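Handheld grippers – rules at the Bresau site: frequent questions

Who may record with the grippers?
Everybody who has read the Clastoton guideline and made one practice round with Fotis Nikolaidis.

How long is one session?
Up to 60 minutes. After this, please rest your hands.

May I use small things from home?
Yes, if they are clean and have no sharp parts. Medicines and glass are not allowed.
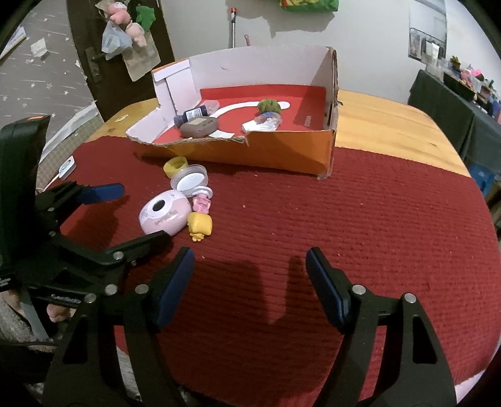

Keep both grippers in your hands until the recording is stopped – also when an object falls down. A fallen object stays on the floor and you write it in the log.

Must I wipe the pads?
Yes, before each session, with a dry cloth.

Who decides if a recording is deleted?
You can ask for it yourself. Write to the Nunden desk before the end of July.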